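[kitchen-arms] 回复:开抽屉时力限失效,以及停机后恢复的问题
发件人:Hollis Ruiz-Ortega
收件人:kitchen-arms 列表
主题:回复:开抽屉时力限失效,以及停机后恢复的问题

各位好:

首先请原谅我回复得慢。中文不是我的母语,技术的词我每个都查过,但是如果有句子不清楚,请直接问我,我再写一遍。

先引用 Cudell 维护组一月份在列表里写的那封信,我下面会按照它的问题回答。

> 发件人:Cudell 维护组
> 主题:开抽屉时力限失效,以及停机后恢复的问题
>
> Hollis 你好,
>
> 你在报告里写,机械臂在保护性停止以后按“继续”,抽屉已经拉到头了,
> 手臂还是往外拉,结果整个木架跟着移动。我们在自己的台面上没有复现。
> 请补充下面几件事:
>
> 1. 停止发生的时候,夹爪是不是还夹着拉手?
> 2. 恢复之前有没有重新做力传感器清零?是人做的,还是程序自动做的?
> 3. 木架有没有固定在台面上?上面放了什么?
> 4. 当时有没有人的手在工作范围里面?
>
> 另外,我们的看法是,拉力限值本身没有问题,更可能是夹爪在拉手上打滑,
> 然后重新咬住,造成一个假的峰值。如果你能排除这一点,请写明白是怎么
> 排除的。
>
> 在查清楚以前,建议不要使用“继续”,每次停止后都回到起始位置再开始。

谢谢你们的建议,我们从收到信的那一天起就是这样做的。下面是回答。

关于第一点。是的,夹爪还夹着拉手。出事的作业在我们这里的编号是 7 号,动作很简单:夹住抽屉的黑色竖拉手,拉开,松开,退回,然后去拿架子上面的东西。保护性停止是在“拉开”这一段的后半发生的,夹爪没有松开。按照我们的设定,停止的时候夹爪保持原来的状态,这是为了不让手里的东西掉下来。这个设定对拿杯子是对的,对拉抽屉我现在认为是不对的。

关于第二点,这是最重要的一点,所以我写得长一些。

没有人手动清零。我一开始也以为没有任何清零。但是 Pronow 的流程脚本里面有一步叫“恢复前检查”,这一步在去年改过一次,改的人在里面加了自动清零,目的是消除温度漂移。脚本的说明文件里没有写。我是在日志里看见的:按“继续”之后,先出现一条清零记录,然后才出现运动指令。

请想一下当时的状态。夹爪夹着拉手,抽屉已经顶到最里面的限位,手臂的关节还带着一个向外的力。在这个时候清零,传感器就把这个拉力当作“零”。从这以后,控制器看到的力等于真正的力减去已经有的力。限值的数字没有变,可是真正允许的力变大了。控制器认为自己很轻地在拉,所以它继续拉。抽屉不能再出来了,能动的只有木架。
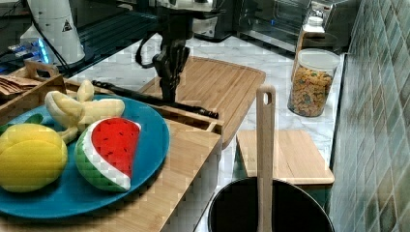 木架没有固定,这是对第三点的回答,也是我们自己的错误。它很重,平时推都不容易推动,大家就觉得不需要固定。它的下面是大理石花纹的台面,表面很光滑,一旦开始动就不容易停。架子顶上放着一个深蓝色的盘子,里面是布做的水果,就是香蕉、西瓜和柠檬,这些掉下来没有关系。可是盘子本身如果滑出去,情况就不同了:架顶的后沿有一条窄的木边,可以挡一下,而盘子偏偏是向另外的方向滑的。离架子不远还有一口黑色的锅,锅里竖着一把木柄的工具。那天盘子滑到快要离开架顶的地方,同事按了急停,盘子没有掉下来。我不愿意把这个叫做“没有后果”,我只能说这一次没有东西坏。

关于第四点。有。我的同事在前一次停止以后,把手伸到抽屉旁边,想看夹爪有没有夹歪。他看完,把手收回来,按“继续”的是另外一个人。两个人之间没有口头确认。手收回来的时间和手臂动起来的时间之间隔得很短,我从录像里看了好几遍,每次看都不舒服。没有人受伤。我把这一条也写进了我们的安全记录,等级写的是“险情”,和受伤的事件按同样的流程处理。

现在说打滑的假设。我理解你们为什么这样想,我自己一开始也这样想,因为夹爪的手指是黑色的,拉手也是黑色的,在录像里很难看出有没有相对移动。我做了以下的事情来排除:

我在拉手的两端各贴了一小段浅色的胶带,在手指上也贴了一段,然后让机械臂重复 7 号作业,不改变速度。夹爪和拉手之间没有看到移动。然后我在“拉开”的后半人为触发保护性停止,再按“继续”。当“恢复前检查”里的自动清零打开的时候,木架移动;关掉的时候,手臂报力超限,停下,木架不动。我把打开和关掉的顺序打乱,让同事来设置,我不看,只记录结果。结果和设置完全对得上。

然后我回头查了旧的日志。从脚本修改以后,我们一共做了 429 次开抽屉的动作。里面有 7 次是停止以后直接按“继续”的,并且夹爪当时夹着拉手。这些每一次,清零之后的力读数都有一个同样方向的偏移。也就是说,问题一直都在,只是以前停止多半发生在抽屉刚刚开始动的时候,关节里留下的力很小,所以没有人注意到。出事的那一次,停止发生得晚,残留的力就大。

还有人私下问我急停够不够快。我们测了,从按下按钮到手臂完全不动是 173 毫秒。这个数字在我们的风险评估允许的范围里面。所以我不认为急停有问题。问题是人要先看见盘子在动,再决定按,再按下去,这段时间比机器的时间长很多。请不要拿这个数字去说明整个过程是安全的。

顺便说两件不太重要、但是可能对别人有用的事。

一是 Malý 做的那个夹爪转接件。我们拆下来检查过,螺丝没有松,表面没有裂纹,它和这件事没有关系。之前列表里有人怀疑它,我觉得应该给它一个公平的说法。装回去的时候请注意线的走向,黑色的电缆要留出足够的弯,不然手腕转到极限的时候会拉住,力读数里会出现另外一种偏移,方向不一样,不要和这一次的混在一起。

二是灯。手腕上那一圈蓝色的灯,在我们的设定里表示“程序已准备好”,并不表示“可以把手伸进来”。新来的同事有两种理解,我分别问过他们以后才知道。我们已经在台面旁边贴了一张说明,用大的字写明每种颜色的意思。如果你们那里也改过灯的设定,请检查一下所有人的理解是不是一样。 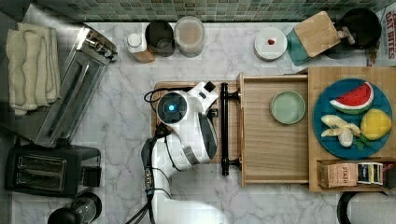 图:Urkerano 厨房工位,俯视,抽屉处于打开状态。

在 Urkerano,我们目前采取的措施如下,都已经生效:

“恢复前检查”里的自动清零关闭。清零只能在夹爪张开、手臂离开所有物体的时候进行,由操作的人在屏幕上确认。

开抽屉和关抽屉的作业,发生保护性停止以后不允许按“继续”。先由人确认抽屉里和抽屉旁边没有手,然后张开夹爪,手臂沿着原来的方向退出一小段,再回到起始位置。请注意是先张开再退,我们有一次把顺序写反了,在检查的时候才发现。

木架用夹具固定在台面上。夹具不能装在抽屉打开的那一边,会碰到手臂。我们试过防滑垫,对慢的推有用,对持续的拉不够。

抽屉里的东西在测试期间尽量少放。小的浅绿色盘子留在里面,因为后面的作业要用到它。

按“继续”或者“开始”的人,必须先大声说出来,等另外一个人回答。这一条听起来很简单,可是我们执行得最不好。我已经提醒过自己好几次了。

还有一个限值的问题没有解决,我想请 Cudell 回答。现在力限只看清零以后的相对值。我希望控制器同时看关节电流,换算出一个不依赖清零的粗略的力,两个值相差太大的时候就停。据我了解,电流的数据在控制器里是有的,只是用户程序读不到。能不能开放,或者由你们在固件里做这个比较?精度差一点没有关系,我要抓住的是这样大的偏差,不是很小的误差。

另外请确认一件事:在你们自己的台面上没有复现,是不是因为你们的脚本里没有自动清零这一步?如果是这样,你们用我们的脚本再试一次,应该很快就能看到。试的时候请把木架先固定好,架子上不要放东西,人站在手臂够不到的地方。固定以后木架当然不会移动,所以请看力读数的偏移,不要等着看木架动。

Pronow 的同事如果在看这个列表:请把修改的记录补到说明文件里,并且请在下一个版本里,把清零和“夹爪是否张开”连在一起检查。我不是要责怪谁。加上这一步的人想解决的漂移问题是真的,我们关掉以后,早上第一次运行的时候又能看到漂移了。现在我们的做法是每天开始工作之前,在空的位置清零一次,中午再做一次,暂时够用。

日志我已经整理过,去掉了人的名字,需要的人请写信给我,我单独发,因为文件太大,列表会退回来。录像我还没有得到里面同事的同意,所以暂时不能给。

如果我对哪个词用得不准确,特别是“保护性停止”和“急停”的区别,请指出来。我在这封信里说“保护性停止”,是指控制器自己决定停;说“急停”,是指人按下红色的按钮。

祝好

Hollis Ruiz-Ortega
Urkerano

_______________________________________________
kitchen-arms 邮件列表
退订请发送一封主题为“退订”的空邮件到列表管理地址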